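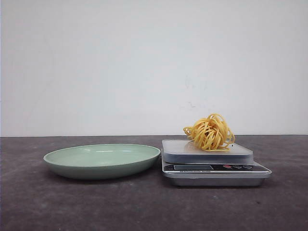
Warum wird beim Portionieren von Nudeln das Gargewicht erfasst und nicht nur das Trockengewicht?

Gekochte Nudeln nehmen je nach Sorte und Garzeit unterschiedlich viel Wasser auf, sodass sich aus dem Trockengewicht allein nicht ablesen lässt, wie schwer die Portion auf dem Teller ist.

3.2 Portionierung und Wägung

Gerade dieser unscheinbare Arbeitsschritt hat uns im Lauf der Studie am meisten begeistert. Wer eine Portion Pasta nach Augenmaß anrichtet, trifft in wenigen Sekunden eine erstaunliche Zahl kleiner Entscheidungen: wie hoch der Hügel werden darf, wie viel Rand frei bleibt, ob noch ein paar Stränge zurück in den Topf wandern. In der Teilstudie Pimbridge haben wir diese Entscheidungen erstmals getrennt von der Wägung betrachtet. Die Teilnehmenden erhielten 500 g Trockenware, kochten sie 10 Minuten und richteten daraus 5 Portionen an, die ihnen gleich groß erschienen. Erst danach wurde gewogen.

Das Vorgehen folgt dem Protokoll von Stępień, das wir um eine Wiederholung nach 3 Minuten Standzeit ergänzt haben. Bronisława Stępień verdanken wir auch den wunderbar einfachen Hinweis, Teller und Waage nebeneinander auf die Arbeitsfläche zu stellen: Der Blick geht beim Anrichten dann ganz von selbst zwischen beiden hin und her, und die Handgriffe bleiben kurz. Das Leergewicht des Tellers wurde vor jedem Durchgang neu bestimmt. 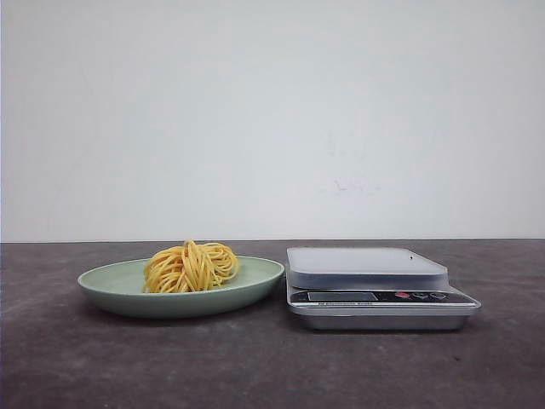

Abb. 2: Gekochte gelbe Pasta auf einem flachen, salbeigrünen Teller neben der Waage.

Besonders schön zeigt sich der Einfluss der Form. Kompakt angerichtete Portionen wurden durchweg kleiner geschätzt als flach verteilte gleichen Gewichts, auch von Personen mit viel Kocherfahrung. Ob die Tellerfarbe dabei mitwirkt, prüfen wir in der Teilstudie Drakov, die im Juli beginnt.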